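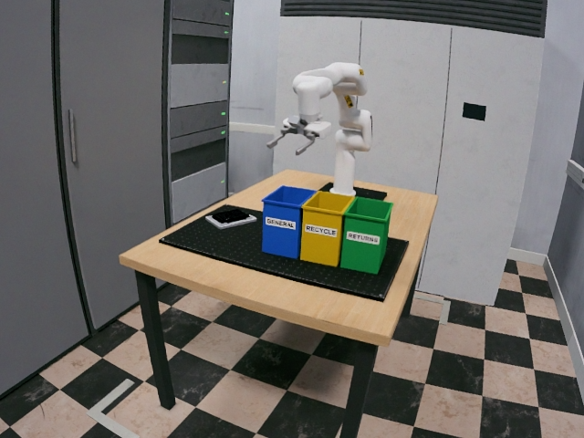 Trellcombe Remote Demonstration Working Group
Minutes of the regular meeting, 09/06/2019
Chair: Esther Nyamweya
Present: members from Trellcombe, Lalulden and Pleko. Apologies were received from Esfahani.

1. Minutes of the previous meeting
The minutes of the August meeting were approved with one correction. Under item 4, "replay" should read "re-recording."

2. Progress on the sorting task
Pleko reported that 52 demonstrations by remote control had been recorded in the simulated cell, against a target of 100. Each runs from the operator's first movement of the arm to the opening of the gripper over a bin. The Chair asked that partial runs be kept in a separate folder and left out of the total.

Members discussed the approach to the bin. Lalulden noted that operators differ in how high they hold the arm before coming down, and that the written guide says nothing on this point. It was agreed that the guide would ask for a straight descent with the fingers parallel to the long sides of the rack.
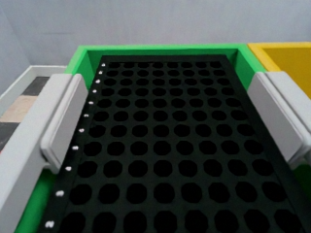 Black rack between the gripper fingers at the green bin, simulated cell.

3. Starting position and operator controls
Pleko proposed that every run begin with the gripper open and the arm clear of the bins. Two operators had been starting from wherever the last run ended, and their recordings will need to be trimmed or repeated. The proposal was accepted.
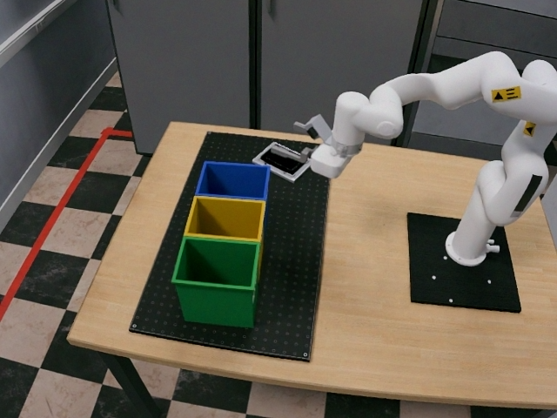 The group then turned to the hand controller. Lalulden has lowered the speed setting for the last part of each reach and finds that new operators make fewer corrections there – experienced operators find it slow. The setting will stay as it is until the target is met. Esfahani had asked in writing whether wrist rotation could be moved to a separate button. The request was noted and carried forward.

4. Grasping the plate
Written comments from Esfahani recommended closing the fingers on the long sides of the multi-well plate and pausing before the lift. Members agreed, and the length of the pause was left to the operator. Runs in which the operator lets go and grasps again will be kept and tagged. 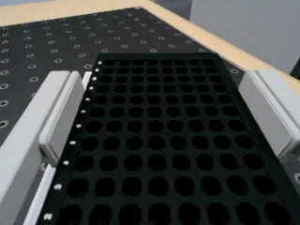

5. Actions
Pleko to revise the operator guide (items 2 and 3).
Lalulden to review the recordings with irregular starts.
Chair to reply to Esfahani on the wrist control.

6. Next meeting
The date will be circulated by the Chair. The meeting was adjourned.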